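Home » Rooms » Gallery » Leads and power strips

Leads and power strips

Anyone who has worked at Inskip for more than a week will have gone looking for an extension lead and found it under something else. In November we went through all of them. The notes below cover how they were sorted, where they live now and how we would like them put back. The gallery comes after the notes.

What we had

There were 33 leads and power strips in the building once everything had been pulled out from behind desks, off the tops of cabinets and from the box under the stairs. Most were white, which makes them hard to tell apart at a glance. A few were black, and one was an orange garden lead on a reel, far too long for indoor use, that had been feeding a desk lamp.

Vignesh Reddy kept the list. Each lead got a line with its length, the number of sockets, whether it had a switch, and the room it came from. The room turned out to be the least useful column, as half of them had moved at least twice while we were still writing.

Two were thrown out straight away. One had a cracked casing at the socket end and the other had a plug held together with parcel tape. A third had brown marks next to one of the sockets and went the same way the next morning.

Sorting by length

We tried sorting by the number of sockets first and gave up. People come to the cupboard knowing how far away the wall is, and they take whatever will reach. So the hooks now run from short to long, left to right, with the longest on the floor in a crate.

Anything under a metre goes on the first row of hooks. The middle row is the one most people want. The third row is for leads that will cross a room, and those should go along the wall and not over the walkway. There is a roll of flat rubber cover in the crate for times when a crossing can't be avoided.

Coiling

A lot of the mess came from leads being wound tightly around the strip itself. It looks neat for a day, but it bends the cord hard where it enters the casing, and that is where most of ours had started to split. Please coil the cord separately in loose loops, lay it next to the strip and fasten it with one of the fabric ties. The ties are in a jar on the shelf. Elastic bands go sticky, so leave those out of it.

If a cord won't lie flat, let it hang full length from the top hook overnight. Most of them relax. The very short ones can be left uncoiled.

Poppy Bainbridge has shown several of us the over-and-under way of coiling, where every second loop is turned the other way. It takes a few goes to learn. It does stop the cord twisting, and the long leads now come out of the crate without a knot. For a short cord it makes no difference and a plain loop will do.

Cleaning

White plastic shows everything. We used a barely damp cloth with a drop of washing-up liquid for the casings and cords, always with the strip unplugged, and a dry soft brush for the sockets. No water near the sockets at all. Old label glue came off with a little cooking oil on kitchen paper, followed by the soapy cloth. Cleaning the lot took most of an afternoon and the cloths were not fit for much afterwards.

Everything was left out on a rack until the next day before going on the hooks.

Labels

Each lead has a tag near the plug, with its length and its number on the list. We put it at the plug end so that you can see which one you are pulling out when several are in use behind the same desk. The numbers are written in permanent pen and covered with clear tape. Nativance printed labels were tried on a few of the thicker cords, and they peeled within days. The handwritten ones have stayed on.

If a tag falls off, please don't guess the number. Leave the lead on the shelf and it will be matched to the list.

Using them

The rules by the cupboard door are the ones we have always had, typed out again:

One strip to one wall socket. Don't plug a strip into another strip.
No heaters and no kettles on any of them.
Unwind a reel fully before using it.
Switch off at the wall before moving a strip from one table to another.
Keep strips off the floor under the sinks in the back room.

For table work, put the strip where you can reach it and let the spare cord fall behind it. The white-topped tables are smooth, and a strip with no rubber feet will creep towards you each time a plug is pulled. Hold it at one end with your free hand. Some of the newer strips have feet and stay put much better.

Borrowing

Leads can be taken to other rooms without asking. If one is going out of the building, write it in the book. Westement has had number 12 since the summer and it is in the book, so please stop looking for it.

Refugio Chávez asked whether the cupboard could be locked. For now it can't, as the people who open up in the morning don't all have the key. We may look at it again if the hooks start to empty.

Still to do

The adaptors have not been sorted. They are in a biscuit tin on the bottom shelf with the travel plugs and a number of phone chargers of unknown age. The tin will be gone through next. Anything you recognise as yours should be taken before then.

The box under the stairs is empty and can be had by anyone who needs a box.

We also want to replace the three that were thrown out. Fiona MacKinnon is collecting prices and would like to hear which lengths run short most often. So far the answer seems to be the middle row.

Gallery

White power strip on one of the white-topped tables, sockets facing up and the cord in a loose loop at the lower end.
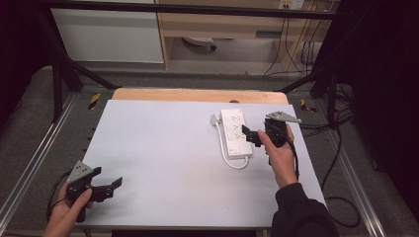
Britt-Marie Berge: Can I put in a word for strips with a separate switch for each socket? We have two of those at home and I miss them every time I'm at Inskip. I'd also ask for longer cords and fewer sockets. I rarely use more than three, but I'm always half a metre short of the wall. The loose coiling is a good idea and I've started doing it with the hoover as well.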